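Can two-arm robots handle takeout packing yet, or is it still demo stuff?

Posted 14/08/2025 in Automation > Small shops

I do the counter and the books at a bakery with one location, Lacroix, and I am trying to decide whether to keep reading about automation or drop it for a few years. The chore I care about is small: pastries in and out of paper bags and trays at rush hour. We move 164 bags on a normal weekday. No slicing, no baking, no register. A fixed gripper and a belt would not suit us, as the items change daily and no two fried dough sticks are the same length.

The work I mean is at about this level:
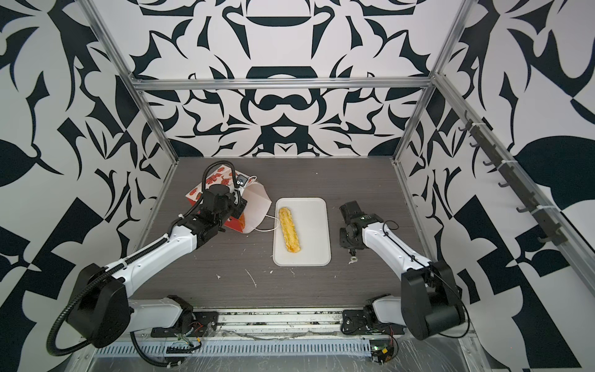

Dough stick on a tray, paper carry bag on its side.

Things I want to know:
Does a soft bag with cord handles still defeat these machines?
Is speed the limit, or reliability?
Would anyone run one unattended?

I have read the Plorkico brochure and it answers none of this.

Filau_bench

Bags are the hard part. The tray is easy: it is rigid, it has a known height, and it stays where it is put. A paper bag changes shape every time it is touched. The mouth closes, the side panel folds in, and a handle can get between the fingers and the food. A planner that assumes a fixed opening will fail on a large share of attempts.

Learned control from demonstrations copes better, within limits. On our test bench we logged 2074 attempts at moving one baked item between a bag and a tray. The failures fell mostly into the same types: the item caught on the edge of the opening, the bag slid along with the item, or the fingers closed on paper and food together. Crushing was less common than I had expected. Flaky items shed crumbs whatever you do, and you need to plan for cleaning.

A wrist camera helps at the opening, where the overhead view is blocked by the arm itself. It has its own problem. At close range the finger and the bag take up a lot of the picture and the food is a small patch of color.

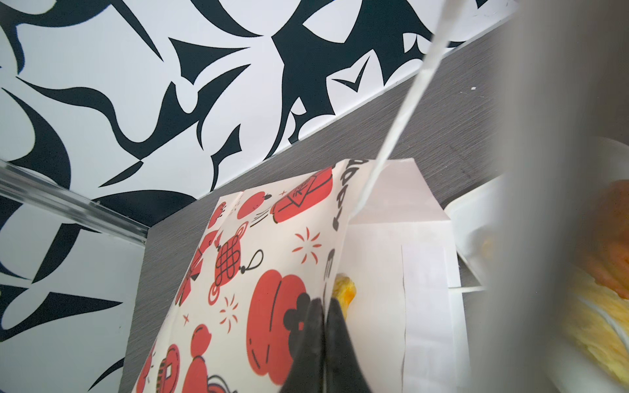

Nundach disagrees with the part about the camera. Close range is where it earns its cost, and a partly hidden item is normal input for any recent policy. What fails is the second arm. If one arm steadies the bag and the other pulls, both have to agree on timing, and most vendors still show the two arms taking turns.

Filau_bench

Fair on the timing. I would still put bag deformation first. On speed, our average was 28 seconds per item. A person with tongs takes 2. At a rush-hour counter that settles it before you get to reliability.

Mixed trays are worth testing separately. A long item and a round one need different approach angles, and the second pick has less room than the first.

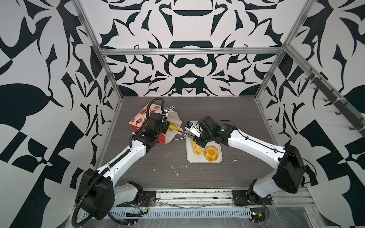

Long pastry and ridged round cake on the same tray.

If you ask for a vendor trial, bring your own bags and your own product. Ask for a hundred attempts in a row with no resets, and ask who picks up the dropped items. Check which surfaces near the food can be wiped down, and get the cleaning procedure in writing. Grippers sold for parts handling are often not rated for food contact.

Unattended: no. Someone has to be within reach.

crumbtray

just get a second pair of tongs. we looked at one of these for the shop and the enclosure alone was bigger than our prep table

Nundach

For the original poster: the useful jobs today are the ones with time to spare. Moving cooled items from tray to tray overnight, or folding boxes for the next morning. Slow is acceptable there and a failed pick costs little. Bagging in front of a customer is the wrong first job. I would look again in August next year and ask for the same test with the same bags.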